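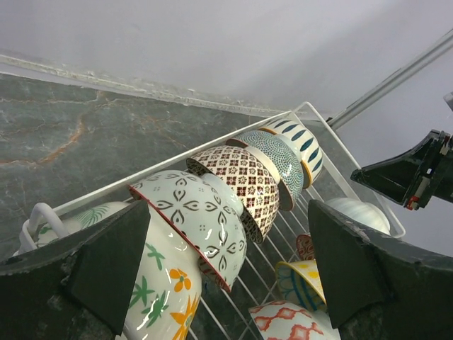
Where should patterned bowls go once they have been washed in the shared kitchen?
They go in the dish rack on the counter, standing on edge in a single row, and they are returned to the cupboard by whoever opens the kitchen the next morning.

The Shared Kitchen at Skurneck House: The Bowl Collection

This gallery presents the everyday bowls used by residents and guests of Skurneck House. The collection was started by Despina Rusu, who managed the house for 23 years and preferred to buy bowls singly. It has been kept up by the household office since her retirement. The bowls are in daily use and may be borrowed by any resident for meals taken in the dining room or on the terrace.

Each entry below gives the name by which a bowl is listed in the kitchen register. Residents who wish to correct an entry should write to Anca Husar at the household office.

Orange Flower. A large white bowl with green leafy sprigs and bright orange flowers. It is used for salads and for fruit, and is usually the first to be taken on a warm evening.

Checkerboard. Reddish-brown and white on the outside, white within. Naima El Khatib gave this bowl to the house when she moved out of Room 24.

Teal Dot. A finely dotted bowl, listed under soup and cereal. Bowls of this size are stored on the second shelf.

Yellow Rim. White, with dark strokes of color on the outside and a mustard-toned band at the edge. It was purchased in August at the Mulligan sale, together with a tray that is now kept in the dining room.

Care of the collection

The house asks that glazed bowls be washed by hand with a soft cloth. Scouring pads dull the glaze and are not kept at the sink. Bowls should not be stacked inside one another while they drain, as the foot of one will mark the inside of the next.
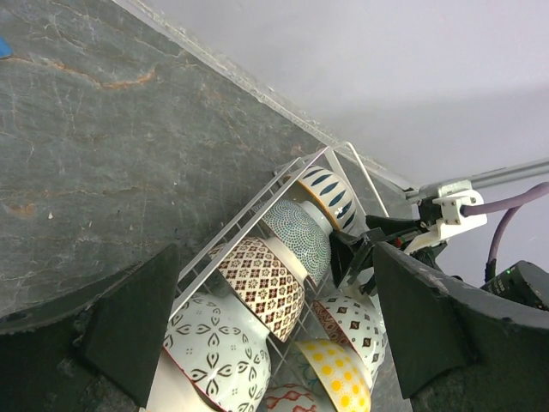 The register of patterns was revised by Veronica Toma, and entries are now arranged by motif in place of date of purchase. Under the new arrangement, floral bowls come first, followed by geometric and dotted ones. The bold black flowers with a thin red line at the rim therefore appear near the front of the register, while the red-brown lattice of stars and diamonds is listed with the geometric patterns. Plain bowls are entered on the last page.

Chipped bowls should be left on the windowsill of the household office with a note giving the room number. They are not to be put back in the cupboard. Cornel Crăciun reviews them and decides which may be kept for use as planters.

Register last revised 29th December.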